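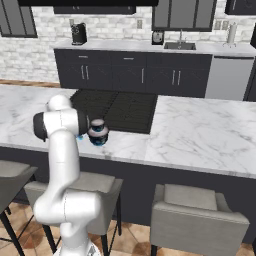

Picture credit: Vernel (computer rendering)

Can a robot tidy your kitchen yet? A reader asked me that in April, and I've been chewing on it ever since, mostly while wiping down my own counters.

Let's start with one jar on an island, near the cooktop. You or I would grab it without a thought. An arm has to find the lid, decide how hard to squeeze and keep clear of the grates, and a simulated kitchen like Vernel's is a nice safe place to get that wrong. Nothing to sweep up!

My feeling is that picking up and putting down is getting close. Wiping, scrubbing and dealing with whatever is stuck to the bottom of the oven – not so much. I watched a demo of the Siriwan arm last spring and it took 4 tries to set a mug on a shelf. I was rooting for it by the end (I may have clapped).

And the price! The one I looked at was $3,000 before you paid anybody to mount it. That buys an awful lot of dish soap.

Meanwhile, a few things I do that would help a machine and already help me:

Give every jar one home and put it back there. Mine live on a tray well away from the burners, so spices stay cool and sleeves stay out of the flames.

Pick squat jars with a lid you can get your fingers around. Tall skinny ones tip.

On stone counters, wipe up lemon juice and vinegar right away, then use a damp cloth with a drop of mild soap. Marble etches fast.

Let cast-iron grates cool completely before you lift them off to clean underneath.

If you have a robot vacuum, push the stools in the same way each night. Mine gets lost in the legs otherwise.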